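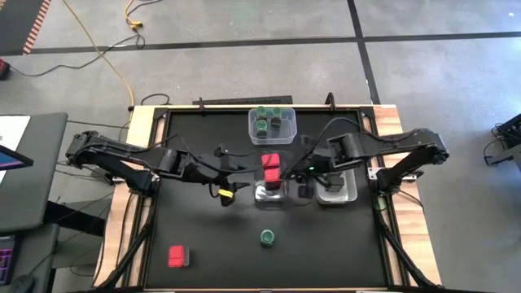 1/ A thread on what I learned by keeping every grocery receipt for 366 days (leap year, lucky me)

I'm not a budget person. I have never owned a label maker. But last winter I got to the register at Mallside, heard the total, and said "for what??" out loud to a teenager who was just trying to bag my onions. So I started saving receipts in an old boot box.

2/ Ground rules, before anyone asks. Food and household stuff only. Paper towels count, cat food counts, the birthday card I grabbed in line counts. Restaurants don't. If I lost a receipt I wrote the total on a scrap from memory and put a star on it. There are more stars than I'd like.

3/ First surprise was how many trips I make. I thought of myself as a once-a-week shopper. I am a "we're out of milk" shopper, and I have never in my life walked out of a store with only milk.

4/ The milk trips are where the money goes! The big Saturday-style haul has a list and a plan. The milk trip has me, hungry, at 5:40 pm, next to the bakery case. One of those receipts says milk, olives, a candle, rotisserie chicken, a second kind of olives.

5/ OK the olives. People who know me are already typing. I went through the whole box and added up just the olives and pickled things, and it came to $989. For the year. I did it again on a calculator with bigger buttons and got the same thing.

6/ My friend Fumiko Nishimura read that number and asked if I was feeding a ship.

7/ Prices did go up, I'm not saying they didn't. My usual coffee climbed twice, and the box of crackers got shorter while the price stayed put. But when I laid January next to November, the bigger change was in what I was buying. I'd drifted into fancier versions of the same ten foods without ever deciding to.

8/ Take butter. In January I'm buying store brand. By April there's a tub with sea salt. By September it's the one wrapped in gold paper and I'm using it to fry eggs. Me, frying eggs in the gold butter, complaining about the economy.

9/ Things I waste, going by what I bought over and over and can't remember eating:
cilantro (I use a pinch and the rest turns to soup)
bagged spinach
the "big" yogurt
limes, somehow

10/ Things I'd never cut, because I got my money's worth every single time: frozen peas, good bread, eggs, the giant jar of peanut butter, and yes, one kind of olives. ONE kind.

11/ What I changed. I keep a spare carton of shelf-stable milk in the cupboard now, so the emergency trip mostly isn't an emergency. It tastes a little weird in cereal and totally fine in coffee. My trips dropped a lot in the first month and I haven't really gone back.

12/ Second change - I freeze cilantro in an ice cube tray with oil. My neighbor Ezekiel Boateng has been telling me to do this for years and has been very gracious about it, by which I mean he brings it up constantly.

13/ Third one is dumb but it works. I write the total from my last trip at the top of the new list. I don't set a limit or anything. Just seeing the number up there makes me put the candle back.

14/ Stuff I tried that didn't stick: shopping with cash (I kept not having cash), a spreadsheet (I made the header row very pretty and then stopped), and going at 7 am when it's quiet. The bakery case is FULL at 7 am. Terrible idea.

15/ A few people asked if I'd recommend it. If you're curious, do one month. A month was enough to see the olives coming. The other eleven were mostly me being stubborn about the box.

16/ Also, receipts fade! Half of my spring ones are blank now if they were near the window. If you're doing this, keep them in the dark or jot the total on the back in pen the same day.

17/ The box is going in the recycling this weekend, minus the one with two kinds of olives on it, which Fumiko wants for her fridge. Tell me your embarrassing repeat purchase below, I need company.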